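The arms came in March, and I have been meaning to write about them ever since. Every time I sat down to do it I'd had either a very good day with them or a very bad one, and I didn't trust myself. Today was an ordinary day, so let's have a go.

For those of you who are new (hello! there seem to be a few more of you after the wreath post), I work at Ullari, where we put together artificial flower arrangements for hotels, dentists, funeral homes and anybody else who wants a bit of color in a room without having to water it. I've been on the arranging floor a long time. Long enough that I can strip a hydrangea stem while thinking about dinner, and long enough that my right thumb aches when the weather changes.

Our biggest customer is Ahonen, the hotel people. They take a table arrangement for every breakfast room and a taller one for the front desks, and last fall they asked for 700 of the small ones, all the same, rose and hydrangea, please and thank you. We did it. We also ate a great many takeout dinners at our benches, and two of us ended up in wrist braces, and I think that order is what finally sent Pentti Nurmi off to find some help.

Pentti runs the floor. He is a patient man who hates meetings, so when he called one and stood there holding his coffee with both hands, we all assumed the worst. He said we were getting a pair of robot arms from a company called Prultico, on a year's lease, to work at one table at the end of the room. He said no one was being let go. I believed him about as much as you believe a dentist who says you'll feel a little pressure.

I want to be fair about how I felt, because I've read plenty of cheerful articles on this subject and they never sound like anyone I know. I was insulted. I had been told for years that what I did took an eye, that you couldn't just teach it to anyone off the street, and now a machine was going to be shown how to pick up a rose. I went home and was short with my husband about the dishwasher.

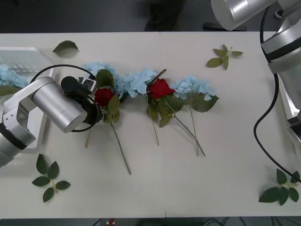

The first weeks were slow, slower than I'd have dared to hope in my grumpier moments. A silk rose is an awkward thing. The head is heavy and the stem is bendy, the leaves catch on everything, and if you squeeze the bloom you get a crease that even the steamer won't take out. The hydrangeas are worse in their own way, all those little petals and nothing solid to take hold of. I found myself wandering over with my tea and giving advice to the young technician, who very kindly wrote it down. Hold it low, under the head. Don't drag it over the other leaves. Turn the face up before you set it down or you'll be hunting for the good side later.

That was the start of my new job, though no one called it that. These days I spend the first 2 hours of my shift at the arm table, laying out stems and checking what gets picked and placed, and the rest back at my own bench doing the actual arranging. The arms are for sorting and laying out. They don't arrange, or not in any way I'd put my name to, and Pentti says that isn't what he leased them for.

So what has changed? My thumb, for one. I hadn't understood how much of my day was just separating stems out of a tangled carton until I was doing so much less of it. The room is different too. We used to do the sorting together around the big table, first thing, and that was when you heard about everyone's kids and whose mother was back in the hospital. I miss that more than I expected to. We've tried to make up for it by all taking our morning break at the same time, and some days it works and some days people look at their phones.

It has also changed what counts as being good at the job. The quick sorters used to be the queens of the floor, and one of them, who could clear a carton faster than I could open one, told me she feels a bit like a retired racehorse. She's learning the wedding work now, the big loose garlands we make for Wesine, and she has a lovely hand for it, but it took her a while to want to. I don't think a new task makes up for an old pride just like that. I wish Pentti had talked to her sooner, and I've told him so, and he agreed, which I'll give him credit for.

And the numbers, because my brother always asks. Our best day on the small arrangements this month was 254, and we all went home on time. No takeout dinners. I've had supper at my own table every night this week and read most of a library book.

The lease is up next spring, and I don't know what happens then. Pentti says he'll ask all of us before he decides anything, and I've written that on the calendar in the break room in green marker so that he sees it when he gets his milk.

I still owe you the pattern for the door wreath. I have the wire measurements on the back of an envelope somewhere, and I'll get it typed up once I find the envelope.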